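Filtering glare out of your grasp demos (before it ruins your policy)

Part two of my handheld gripper notes. Part one covered building the rig and syncing the clocks, so if your timestamps are still drifting, go sort that out first and come back!

I've spent most of the winter collecting demonstrations with the handheld gripper and training a small imitation policy on them. It picked up matte things beautifully. Cardboard, sponges, a rolled-up tea towel, no worries. Then I gave it anything with a shiny coating and it would hover, twitch a bit, and close its fingers on thin air. My first guess was the learning rate (it's always my first guess) and I lost a good week to that.

Yesenia Bermúdez, who I share the Plevville bench with, had a look at my saliency maps and asked why the policy was so interested in the white streaks. Good question! It had learned to line itself up with the reflections, and reflections move when your wrist moves.

So this is how I find those frames and what I do with them. You'll need your demos already exported as image folders, a Python environment with OpenCV, and a cuppa, because the first pass is slow.

Step 1. Pull the close-up frames

You don't need the whole demo. I keep only the frames from the moment the fingers start closing until the lift. My full set was 3668 demos and after throwing out the ones with dropped frames I had 3104 left to work with. Orkar, the little export script I use, has a flag for this, but a loop over the gripper width signal does the job just as well.

Step 2. Make a highlight mask

Convert each frame to HSV, then keep the pixels with very high value and very low saturation. That gets you the glare, but it also gets you every white wall and white tabletop in the house. To get around that I only look between the fingers. The camera is fixed to the gripper, so I drew one polygon for each of five finger openings and interpolate between them. Crude, but it's held up fine so far.

Watch out for white printing, too. Plain thresholding can't tell a big white numeral from a reflection, and my early masks were full of lettering.

Step 3. Separate the glare from the print

Printing stays put on the object while glare slides across it. Track a few dozen corner features over ten frames, warp everything back to the first one, and look at which bright patches have shifted. Shifted means glare. I named this bit of code Barbier after the street I was living on when I wrote it, and it's in the repo under that name.

Glossy packaging is the best test for it, with print and highlights sharing the one surface.

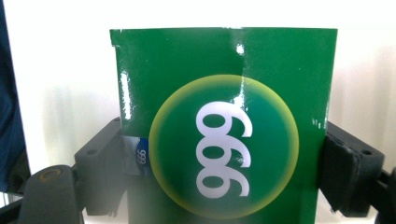 Step 4. Swap the highlights around

Now for the fun part. Don't delete the glare frames, you want them! For each one, inpaint the masked highlight, then paste a highlight from a different demo somewhere else on the object. I feather the edges by a few pixels so there's no hard outline for the network to latch onto. Three variants per frame was plenty for me, and going higher only made the training runs longer.

Step 5. Retrain and check

Same network, same seed, same 3000 training steps per round. I ran 203 real grasps on shiny objects afterwards and the hovering was mostly gone. It still struggles with cling wrap and chrome, where the whole surface is one big reflection and the tracker has no corners to hang onto.

If you're on the Hasadar loader, turn off its auto white balance before you do any of this. It shifts the saturation just enough to break the threshold in step 2, and I only spotted it after masking the entire set. Twice.

Next up is clear plastic, once I've worked out how to get a usable mask from it.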